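Ground rules for a two-arm table
Posted 11/08/2020 by Fotini Kalogeropoulos

The Erkari handbook has a chapter on shared workspaces. It is thorough, and you can sleep very well on it. These are the parts I make new operators follow when they clear dishes with two arms.

1. Set a rim speed and keep it. We cap the closing command at 10 percent for anything that could chip.
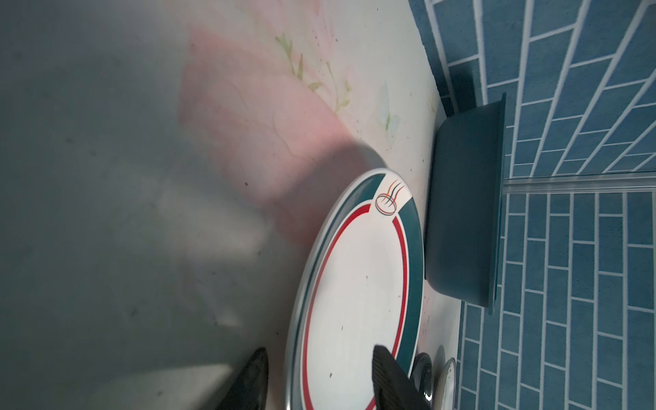 Big platters get one arm only. If you want both arms on one piece, write it down as a separate task and have someone else read it before you run it.

2. Check the fingers open and empty before you load a task. Look at the board too - crumbs and scuffs count as clutter, however much you've grown fond of them.

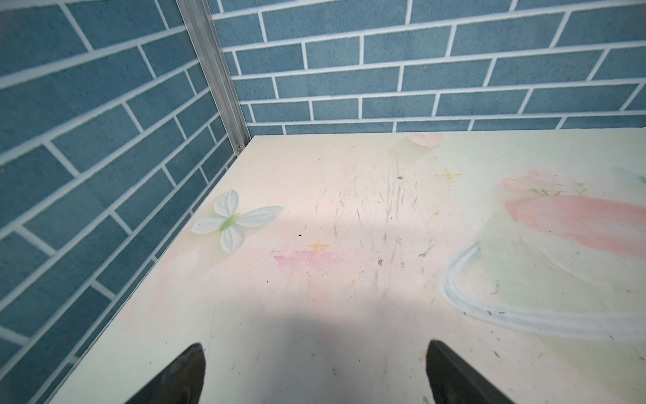
Gripper open over bare board, with marks still to wipe.

3. Give each arm a side. Crossing the middle is allowed when the other arm is parked, and "nearly parked" is a phrase I've heard before.

4. Keep the base rail for the base rail. It is a lovely shelf. It is also the last place you'll look for your stapler.
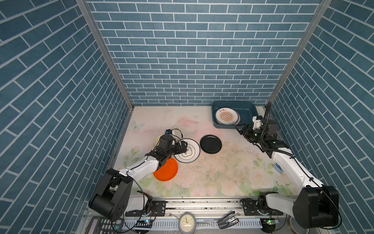 5. Log every stop, including the embarrassing ones. Leitão's log is at entry 1847 and is the most useful thing we own.

6. Inspect finger pads every 1000 cycles and swap them at 2000. Write the count on the bag, then initial it.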